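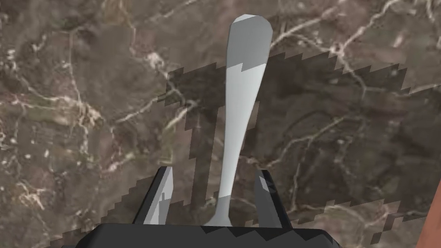

*Reading time: 3 minutes*

## 4. Recording grasp examples in simulation

This section covers the collection of example grasps for the Cladance learning module, using the wrist view in the Tovstead simulator. It assumes that the arm model has been loaded and the hand controller paired, as set out in section 3.

The task used throughout is the upright hold. The utensil stands between the two fingers with its wide end away from the palm. Other tasks follow the same steps, but the limits in 4.3 will differ.

### 4.1 Before you start

1. Open the project and select **Collect > New set**.
2. Enter a set name. Use letters, numbers and hyphens only.
3. Choose the surface. Marble is the default. Its veining gives the learner a busy background, and sets recorded on it should be kept apart from sets recorded on plain surfaces.
4. Set the target to 500 examples.
5. Switch the view to **Wrist**. Check that both fingers and the front of the palm are visible along the bottom of the view.

**Note:** Shadows are drawn at low detail during collection and have stepped edges. The steps also appear across the utensil itself. Do not raise the shadow detail part-way through a set, as the examples recorded before and after the change will not match.

### 4.2 Recording an example

1. Press **Reset**. The utensil is placed at a new position and angle.
2. Bring the gripper over the utensil with the fingers fully open.
3. Lower the gripper until the narrow end of the utensil is in the gap between the fingers.
4. Press and hold **Record**.
5. Close the fingers slowly. Stop when the force reading is steady.
6. Lift, then keep still for 3 seconds.
7. Release **Record**. The example is saved and the counter goes up by one.

The utensil need not be centred in the gap. A set in which one finger is always nearer than the other will teach the learner to expect it, so vary the approach from one example to the next.

A slight tilt at the wide end is acceptable. Mark the example as **Tilted** if the angle shown in the side panel is more than 7 degrees.

**Caution:** Do not move the view while **Record** is held. The view position is written once, at the start of the example, and any later movement makes the example useless for training. The software does not warn you.

### 4.3 Accepting and rejecting

Play back each example before moving on. Reject it if:

- the utensil passes through a finger or the palm
- the fingers close on the wide end
- the force reading drops to zero before **Record** is released
- another object comes between the view and the utensil.

Objects at the side of the view do not affect the result and may be left where they are. Rejected examples are kept in the *Unused* folder for 72 hours and then deleted.

Failed grasps are not the same as rejected ones. If the utensil slips but the recording is otherwise sound, accept the example and mark it **Failed** – the learner makes use of both kinds.

### 4.4 Closing the set

1. Select **Collect > Close set**. A closed set cannot be added to.
2. Enter the operator's name and the surface in the log.
3. Copy the set to the Irkorau store. Wait for the check to finish before closing the window.

If the check fails, copy the set again. If it fails a second time, leave the set where it is and contact Greer Matheson. Requests for new utensil shapes go to Fergus Tosh, with a drawing if there is one.

Section 5 deals with splitting closed sets for training and testing.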